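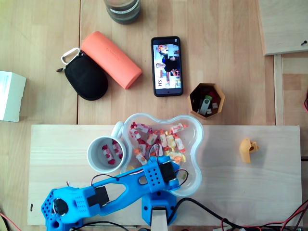
1/ I want to tell about sweets. In our office in Midbridge we buy them together, everybody pays a little, and the person who orders is me. I take this job very seriously.

2/ Last May I ordered 4,000 pieces from Foley, the wholesale shop. The price was good. I did not imagine how much space they need. We ate the lemon ones until autumn and I still can't look at a lemon.

3/ Now I order smaller bags and I have a system – one bowl in the middle, one mug beside it. The bowl is for everybody. The mug is for the kinds I want to order again.

4/ The other half of my work is the table itself. People come in, empty their pockets and forget.

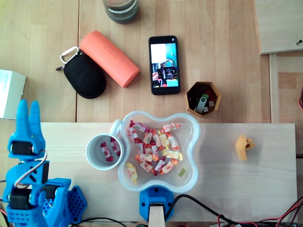

*Phone, orange case, black pouch with a carabiner. The pocket collection.*

5/ I don't complain about it very much. At my old job in Jirnow we had a rule of clean desks and it made me nervous all day. A table with things on it feels more friendly to me.

6/ But small things get lost, and USB drives are the worst. I have lost 5 in my life, one of them with my tax papers. So small things must have a pot, and the pot must stay open on the top, or people are too lazy to use it.

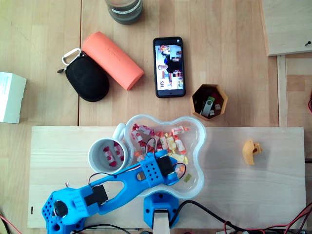
7/ Back to the sweets. I prefer everything wrapped, for hygiene and also for the pleasure of opening. My favourites this winter are the ones with hearts on the paper, and you can find those in the mug. The gummy ones I like less, they stick to the teeth. The chewy fruit ones are from Skasen and cost 87 for the big bag, with delivery. For me this is the upper limit.

8/ A colleague asked if we can have chocolate. In winter yes, in summer no, the windows are on the south side. 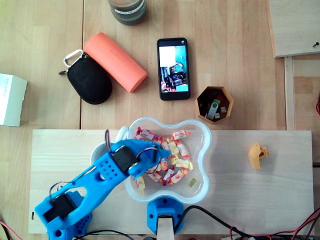 **TABLE THINGS**

9/ The pot for small things, with a grey drive and a green one in it. If the green one is yours, please write to me. I will keep it until the next order comes, in 6 days.

10/ For that order I can still add one bag. Mint or cherry? Please answer under this post – lemon is not possible.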